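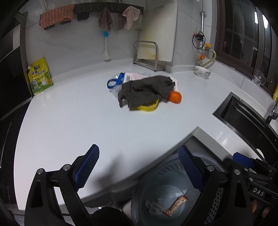

O programa de organização doméstica Swai vai começar em julho a receber moradores do bairro Griviletti que queiram aprender a arrumar a cozinha e a separar as embalagens antes de as deitar fora. A iniciativa é da associação de moradores Wuvach e destina-se, nesta primeira fase, a 65 agregados familiares. O ponto de partida é a bancada, o sítio onde, segundo a organização, tudo vai parar quando se chega a casa com pressa. Um pano cinzento-escuro amarrotado, largado por cima de outras coisas e com uma fruta cor de laranja encostada à ponta, é o género de monte por onde as sessões vão começar. O primeiro exercício consiste em levantar o pano e dar destino ao que está por baixo, uma peça de cada vez.

As inscrições abrem no início do mês, na sede da associação, e podem ser feitas ao balcão entre as nove da manhã e o meio-dia. A participação é gratuita para quem vive no bairro. Os moradores que arrendam quarto também se podem inscrever, desde que tenham acesso à cozinha da casa e que os restantes ocupantes concordem.

O responsável pelo programa, Lalit Kashyap, explicou que a ideia surgiu das queixas sobre os contentores da rua principal, onde o plástico aparecia misturado com restos de comida. «Fomos falar com as pessoas e percebemos que sabiam a cor do contentor. O que lhes faltava era um lugar em casa para pôr as embalagens enquanto não desciam à rua», disse. «Ficavam na bancada, debaixo de um pano, atrás da torradeira, e ao fim da noite ia tudo para o mesmo saco.»

Numa recolha de ensaio feita na primavera, os moradores de um só prédio entregaram quase 22 quilos de embalagens de plástico separadas. A associação pesou os sacos à entrada e devolveu aqueles que traziam talheres, tampas ainda em uso ou comida. Lalit Kashyap reconhece que houve quem não gostasse de levar o saco de volta. «Uma senhora disse-me que já tinha separado plástico a vida inteira e que não precisava que lhe abrissem o saco. Abrimos na mesma, com ela ao lado, e lá dentro estava a tampa da caixa do almoço.»

O programa está dividido em 2 módulos. O primeiro trata da bancada e do que fica pendurado ou encostado à parede. O segundo é dedicado às embalagens, às caixas de comida e às respetivas tampas. Cada módulo ocupa uma manhã, com uma pausa a meio, e quem faltar ao primeiro pode frequentar o segundo e recuperar mais tarde a sessão perdida.

No módulo da bancada, os participantes esvaziam a superfície por completo, limpam-na e só depois voltam a colocar o que usam todos os dias. Os temperos em saqueta de pé ficam juntos, encostados à parede e afastados do fogão. A fruta passa para uma taça. Fitas, cordéis e alças que vêm com as compras são desatados e guardados numa gaveta ou deitados fora no momento, para não andarem de um lado para o outro.

Os panos ocupam boa parte da manhã. Uma calha com ganchos ao longo da parede resolve o problema em muitas cozinhas pequenas, mas a associação verificou nas visitas preparatórias que é frequente acumularem-se nela vários panos, uns por cima dos outros. O conselho é deixar espaço entre os ganchos e reservar um para o pano da loiça e outro para o das mãos. Os restantes vão para a gaveta ou para a roupa suja. Quem não tem calha pode usar a pega do forno ou um varão por dentro da porta do armário.

Os pacotes já abertos são outro assunto do primeiro módulo. A orientadora da sessão vai pedir que cada pessoa leve de casa um pacote começado e mostre como o fecha. Molas, elásticos e caixas são todos aceites. A associação recomenda que se escreva a data de abertura na embalagem, com um marcador, e que os pacotes abertos fiquem à frente dos fechados na prateleira.

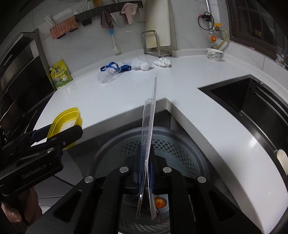
Foto: Swai/Divulgação

O segundo módulo é o que mais interessa à associação, por estar ligado ao problema dos contentores. As folhas de plástico fino e transparente, como as que se veem aqui seguras na vertical, são difíceis de arrumar porque escorregam e se colam umas às outras. O programa propõe que sejam juntas numa pilha, com as margens alinhadas, e colocadas de pé num cesto ou numa caixa alta. Se forem para deitar fora, seguem assim, sem amarrotar. Se ainda servirem para forrar gavetas ou proteger livros, ficam num saco à parte.

As tampas das caixas de comida, por vezes esquecidas à beira da bancada, levam tratamento próprio. Uma tampa que tenha caixa volta para a caixa. Uma tampa sem par fica numa gaveta durante um mês e, se ninguém encontrar a base correspondente, é entregue na sede. A Wuvach vai manter ali um caixote de tampas e caixas desirmanadas, onde qualquer morador pode procurar a peça que lhe falta. Durante o ensaio, o caixote já funcionou à porta da sala de reuniões e ficou cheio antes do fim da tarde.

A associação pede que as tampas sejam entregues lavadas. As que tiverem a borracha partida ou o rebordo rachado não são aceites.

O material vem da Fosex, loja de artigos para a casa com porta aberta no bairro, que cede cestos, ganchos e caixas ao preço de custo. A Wuvach reservou 1000 euros para esta despesa. O dinheiro resulta das quotas e da venda de bolos na festa de verão do ano passado e não inclui o aluguer da sala, que é propriedade da associação. Cada agregado inscrito recebe um cesto e um conjunto de ganchos adesivos. As caixas grandes ficam na sede e podem ser requisitadas por quem estiver a fazer arrumações maiores ou a mudar de casa.

A escolha dos cestos deu origem a alguma discussão na assembleia. Uma parte dos sócios preferia modelos fechados, com tampa, por acharem que o cesto à vista dá mau aspeto à cozinha. A maioria votou nos cestos perfurados, que deixam circular o ar e mostram quando estão cheios. Ficou acordado que quem quiser um modelo fechado o pode trocar na loja, pagando a diferença.

Está também prevista uma sessão sobre a zona do lava-loiça, em particular nas cozinhas em L, em que o canto da bancada fica muitas vezes desaproveitado. Lalit Kashyap defende que o espaço junto à cuba deve estar livre antes de se começar a cozinhar. «Se a pessoa tiver de afastar três coisas para pousar uma panela, vai pousá-la em cima delas», afirmou. A data desta sessão ainda não foi marcada e depende do número de interessados.

Os participantes serão visitados em casa uma vez, depois do segundo módulo, se assim o desejarem. A visita é feita por dois elementos da associação, dura menos de uma hora e não dá lugar a qualquer classificação. Na ficha de inscrição há um espaço para indicar o melhor período do dia — manhã, tarde ou depois do jantar — e outro para assinalar se existem animais em casa. Quem não quiser receber a visita pode levar as suas dúvidas à sede, no horário normal de atendimento.

Entre os moradores ouvidos à saída da última assembleia, as opiniões dividiam-se. Um casal reformado disse que se vai inscrever por causa do caixote das tampas. Uma inquilina que partilha casa com mais três pessoas considerou que o programa só resulta se todos os que usam a cozinha aparecerem, e perguntou se podiam contar como um único agregado. A resposta foi afirmativa, e a casa terá direito a um cesto. Outro morador quis saber se os contentores da rua principal iam ser lavados com mais frequência. A associação informou que o pedido já seguiu para os serviços municipais e que ainda não recebeu resposta.

Caso as inscrições ultrapassem os lugares disponíveis, terão prioridade os moradores dos prédios sem local próprio para os contentores. Os restantes ficam em lista de espera para uma segunda edição, que a Wuvach gostaria de realizar depois do verão. A Fosex já se mostrou disponível para manter o mesmo preço dos cestos.

Quem se inscrever deve levar para a primeira manhã um pano de cozinha, um pacote aberto e um saco com as embalagens de plástico acumuladas em casa nos dias anteriores. Os sacos são pesados à chegada e o total de cada prédio será afixado no átrio da sede.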